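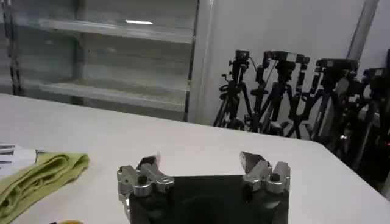
My first hundred or so attempts at teaching a robot to fold a towel went badly, and I'd like to blame the towel. I can't, though, because I bought it. When Moushumi Cassim set up our folding project in November she asked everybody to bring in cloth from home, and I went out and got a new green one instead, thinking a strong color on a white table would make life easy for the cameras. It did! What I forgot is that new towels are thick and springy, and when you bunch one up into soft folds like that, finding a corner with two metal fingers is a real chore.

So, a bit about how my days go now. I sit at a little desk with a pair of handles, and whatever my hands do, the arm does (a beat later, and never quite as gracefully). You reach, you pinch, you drag the corner over, you let go. Then you mess the cloth up and do it again. The goal for this round is 500 good folds, and Moushumi is already talking about 1000, which I am pretending I didn't hear.

The hard part is that I can't feel anything. When you fold laundry at home your fingers tell you right away if you've grabbed one layer or two. Over remote control all you get is the picture, so I've learned to watch how the cloth wrinkles near the fingertips. One layer puckers up into a sharp little tent. Two layers make a fat, lazy roll. I was so pleased when I figured that out that I told my mother on the phone, and she said "well, good" and asked if I was eating.

I've also had to unlearn being fast. My early runs were all quick grabs and tiny panicky fixes, and when we trained on the first 200 of them the robot copied the panic beautifully. It would get to the corner, twitch, back off, twitch again. Watching your own nervous habits played back by a machine is humbling, let me tell you. Moushumi sat with me after that and had me count to 2 before every grasp. It feels silly and it makes the session longer, but the next batch looked so much calmer.

We tried the other way too, where you take hold of the arm and walk it through the motion by hand. I loved it for about a morning. You get a much better sense of how far the wrist can turn, and for a simple push or a slide I'd still pick it. For cloth I kept getting my own sleeve in front of the camera, and my shoulder was sore by lunch, so back to the handles I went.

Oh, and keep your mistakes! I used to toss any run where I dropped the corner. Now if I drop it and pick it up again cleanly, the run stays in, with a note. Hashemi, my old lab partner, swore by this years ago and I rolled my eyes at him, so consider this my apology.

Next up is the dish towel, which is thin and has a hem that curls. I've practiced on it twice so far and only got it square once. I'll post again when I'm through the first batch, and if you've got any tricks for curly hems, the comments are open.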